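Handout 4 – Storing and labelling small finds

Read this before the practical on Tue 3 March. It replaces the two pages from last year, which still described the old card system.

## 1. What counts as a small find

In this course a small find is any object that receives its own number on the site. Beads, pins, coins, pieces of worked bone and fragments of decorated glass all belong to this group. Ordinary pottery does not, even when the piece is very small. It stays in the bulk bags and is recorded by context.

The difference is important for storage. A bulk bag can be opened by many people and nothing serious will happen. A small find which is put back in the wrong place can be lost for years. At Brestitz, a bone needle was returned to the wrong drawer in August and it was found again only when the whole store was moved.

## 2. Order in the store

We keep small finds by material first, and then by number. Metal is always separate from the rest, as it needs dry conditions and the silica gel must be changed regularly. Bone and glass may share a room with metal but never a container.

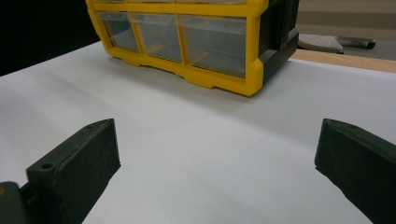

*Fig. 1. Parts organiser with a yellow frame and clear plastic drawers.*

Drawers are suitable for stable material only. Wet wood and leather go to the cold store on the day they arrive – please do not leave them on the bench overnight.

Each object has its own bag or box inside the drawer. Write on the bag and also put a label inside it:

- site code
- context number
- small find number
- material, in one word
- your initials

Use the site code exactly as it is given in the register. For Trirnura the code is TRN, and the small finds begin at 476 this season, so a lower number on a Trirnura label is a mistake or comes from the earlier excavation.

## 3. Taking an object out

Sign the book first. Then take out one object at a time, and leave a pink slip with your name and the find number in its place. When you bring the object back, remove the slip and sign again.

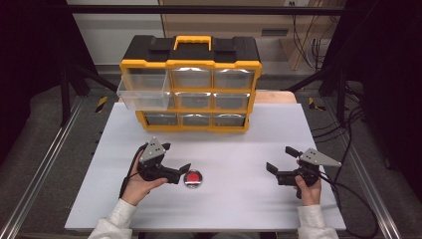

**Department of Archaeology – Finds and Archives Section**

The same rule is valid for teaching staff. Ravindra Nautiyal keeps the book for metal, and Renu Pathak keeps the book for everything else.

The store should be kept at 40 per cent relative humidity or lower for the glass, and the metal boxes must stay under 20 per cent. If the reading is higher, write it in the book with the time and tell Renu. Do not change the setting yourself.

## 4. Practical task

You will work in pairs. Every pair receives 12 objects from the Shakya collection, with the old labels still attached. Some of these labels disagree with the register. Write new labels, decide the material group for each object, and make a list of the cases where you were not sure. A good list of doubts will get more marks than a quick decision.

Keep the old labels! They go in the same bag, behind the new one.

## 5. Reading

- S. Yook, *Notes on Glass Beads from Jalora*, sections 1 and 2
- N. Talebi, *Labels and Registers: a Short Guide*, the whole text

Both are in the reading room, on the shelf beside the door. Questions about the task can be sent to Yuk-lan Huang before the practical.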